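From: Neema Tanui
To: dinghy-racing list
Date: Jul 15, 2025
Subject: Re: Minja Plate – start line and protest time

Replying to the list and not just to Duvau, as at least four boats have asked me the same thing.

> I still don't follow how 2118 was scored as a starter in race three. We were over to leeward of her at the gun and she was well short of the line, then she sailed off toward the club. If she gets DNF points and not DNS, that moves us down one place overall. Also, the protest time seemed very short. We had to tow Atero in with a broken gooseneck and by the time we had her on the trailer the notice was already down. Can somebody explain what the rule was, and whether it will be the same for the next one?

On the first point, 2118 did start. The race committee sheet has her crossing 60 seconds after the gun, on port, at the boat end. She sailed most of the first beat and retired with a torn jib. I have seen the sheet and I have talked to the mark boat crew, who logged her going in. DNF is the right score. For this series DNF and DNS carry different points (sailing instruction 15, second paragraph), so I see why it matters to you, but the result stands.

On the second point, the protest limit was 60 minutes after the last boat finished the last race of the day. That is the same as last year. The notice went up on the board by the slipway and came down when the time ran out. I agree that it's hard on anyone who is helping another boat. The protest committee can extend the limit if there is good reason, and a tow would count in my view, but somebody has to ask. A call on the radio to the committee boat is enough.

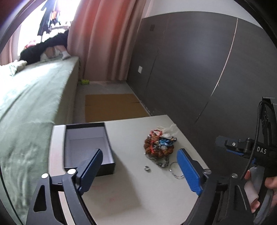

Tabletop, light gray.

For the August event I am proposing the following changes. Please comment on the list.

- Protest limit goes from 60 to 90 minutes on days when more than two races are sailed.
- Any boat giving or taking a tow is covered until she is back on the trailer.
- The start line gets longer. In June we had it at 400 feet and that was fine with the small fleet. It was too short at the Minja Plate, and the general recall in race one came from that.
- The pin end boat will carry a second radio. The Duvau brothers have offered one.

I would also like to drop the reaching leg when the wind is under six knots. Race two took far too long, and the back half of the fleet was still on the reach when the leaders were eating lunch. Windward-leeward, twice around, would have done the job.

A few smaller items.

The Winix trophy for first junior helm still has last year's name on the top line and nothing below it. The engraver needs the spelling in writing. If you are the parent, please email me and don't leave it on the club phone, where messages get lost.

Entry for August opens on the first and closes at noon the day before racing. Late entries pay $15 more. We did not enforce that last time and it caused bad feeling with people who had paid on time, so it will be enforced now. 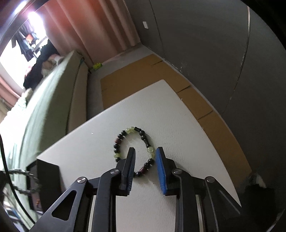

Bracelet, black and pale green beads.

Launching will be from the north ramp only. The south ramp has a soft spot near the bottom and one trailer went in up to the axle in June. Please leave the top of the north ramp clear – park, rig on the grass, and bring the boat over when you are ready to go in.

> One more thing, will there be a measurement check? Two of the new mains look big to me.

Yes. Sails will be checked on the lawn before the first race, mains and jibs both. If yours has been measured and has the signed button at the tack, you can go straight through. If it hasn't, come early. The check closes 30 minutes before the first warning signal and I don't plan to reopen it.

Corrected results for the Plate are on the club page under the old link. Atero moves up one in race four after redress. Nothing else has changed.

Neema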